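How to keep veg fresh for longer

Posted 10/23/21 by Driss Shawky

Quick one, got a box from Bruron market this morning and half of last week's is already soft. So – what goes where.

First, sort it before you put anything away. Tip the lot out. Anything bruised gets eaten tonight, don't store it next to the good stuff.

Aubergines. Not the fridge if you'll use them in a day or two. Cool cupboard, no bag. Longer than that, wrap in kitchen paper, top shelf of the fridge where its less cold.

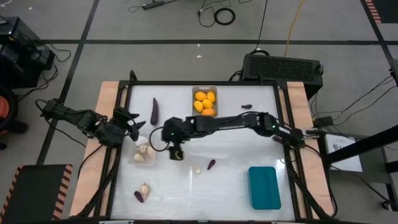
Purple aubergine on a white worktop.

Potatoes. Dark, paper sack. Never with onions, they set each other off. Green bits, cut them out deep. Very green, bin it.

Carrots and beetroot. Twist the leaves off straight away, they pull the water out of the root. Then a box with a damp cloth, bottom drawer. Change the cloth when it smells.

Tomatoes. Bowl, out of the sun. Stalk end down – Lahcen Bensaid at the Kostmont allotments swears by this and his last ages.

Garlic. Whole bulbs, dry, air round them. A net bag on a hook does it. Once you break a bulb open use it up, the cloves dry out fast.
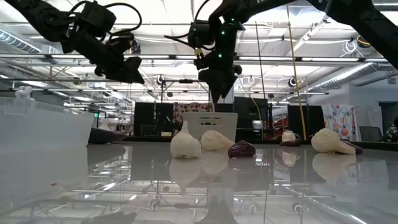 Don't put it in the fridge, it sprouts. If it has sprouted just pull the green bit out, still fine to cook with.

Squash and gourds. Check the skin with your thumbnail, if it dents eat it first. Hard ones will sit on a shelf for weeks. Leave the stalk on. Don't let them touch, and turn them over now and then.

Herbs. Jar of water, like flowers. Basil stays out, parsley and corriander in the fridge with a loose bag over.

Leaves. Wash, dry properly, then box with kitchen paper. Dry is the main thing. A 300 g bag of spinach does me most of a week this way.

Freezer stuff next time – peas, beans, and what to do with too many courgettes.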